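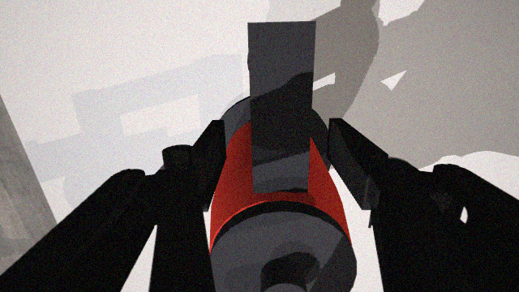
Small towns paint their public things gray now, and I think it is a mistake. When I moved to Drukwood, the benches by the river were green, the mailboxes were blue and the bus shelter was yellow. Last May all of them became the same dark gray. A gray object with one broad red band on it is easy to find with the eye, even in pale and hazy air. Without the band, you must search. My mother-in-law has weak sight, and she walked past the bus stop two times in the first week.

Home | Opinion | Town Life | Letters | Archive

The town paid over 4,000 dollars for the new paint. I do not say it was stolen or wasted. The workers did it well. But I was at the meeting where the color was chosen, and the only argument I heard was that gray does not go out of fashion. In Skasell, 22 miles from us, they kept the red doors on the market hall, and visitors still use them as a meeting place. A glossy red thing on a white table does the same work in a room.

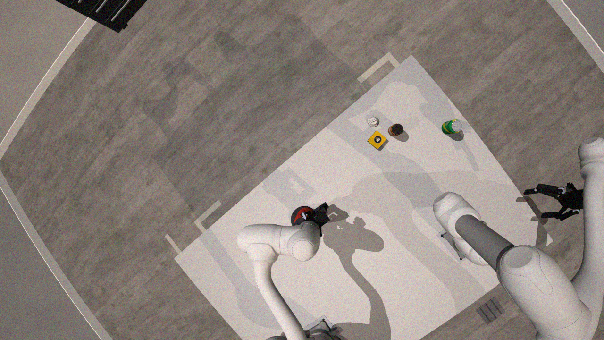
What I would like instead

Let each street choose one color for its benches. The paint shop on Biltum Road told me that a strong red costs the same as gray. If the town is afraid of bad taste, it can begin with the bus shelter and wait one year. I would be glad to hold a brush.

Filed under: Opinion, Streets and Parks

Get our letters page by email. Sign up for the newsletter.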